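Bench notes, November, 4.10pm

Scoop sorting, Karngate kitchen set. Grey crate on the wooden table again, much better than the drawer. Drawer sticks and everything ends up under the whisk.

Flour through the teal scoop: 106 g level. Heaped is useless, gave up after 2 goes. Coral-pink one still to do. Purple-blue came back from Ochoa with no size on the list, need to chase.

Total flour used 419 g, rest back in the tin. Wiped down after, not very well.

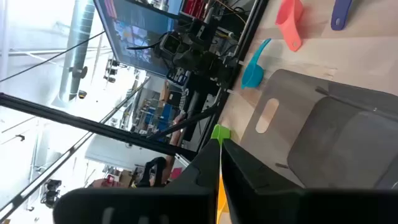
Wilson Ccori, notes / checked by Andor Bakos

Teal, pink and purple-blue scoops to live in the grey crate from now on, handels up. The holes are fine for hooks if we ever get hooks. Andor wants the Vovance scale for the next round, ours drifts by 2 g when its been on a while. Will re-weigh teal first, then pink. Need more flour before 8 tomorrow.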